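Compartment Boxes in the Sorting Room: Gallery
Landry Centre for Small Collections
Updated September 12, 2024

The Landry Centre holds buttons, beads, coins, fasteners and other small objects donated by households across the region. Until May, most of these were kept in envelopes and jars. The Centre has now adopted clear and tinted plastic compartment boxes as its standard storage, and 783 lots have been assigned a place in the new system.

This page is intended for members and for other local collections considering a similar change. Boxes are checked on a white surface before they are issued, so that cracks and leftover grit can be noticed early. Lids and dividers are to be inspected at the same time.
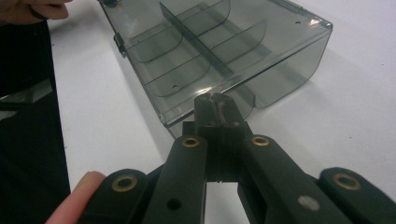 Translucent plastic with curved dividers.
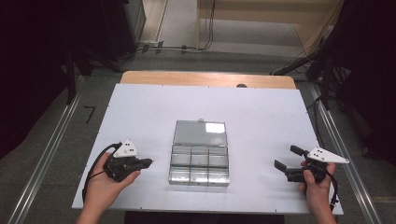
A clear box with three compartments side by side, lid open.

Margareta Bălan wrote to the Centre after the first boxes were issued, asking that curved compartments be favoured for beads. In her experience a bead can be rolled up a curved wall with one fingertip, while square corners call for tweezers and a good deal of patience. She added that she would still keep coins in a flat-bottomed box, with a slip of paper under each one.

Her suggestion has been adopted for the Badetti bead lots, 122 in all. The Eder buttons will remain in their present boxes until the labels have been checked against the register.

Members borrowing a box are asked to observe the following:

Close the lid fully before lifting.
Carry boxes level, one at a time.
Do not write on the plastic. Labels are kept at the front desk.
Return empty boxes to shelf 6.

Enquiries about box sizes or colours may be left at the front desk during opening hours.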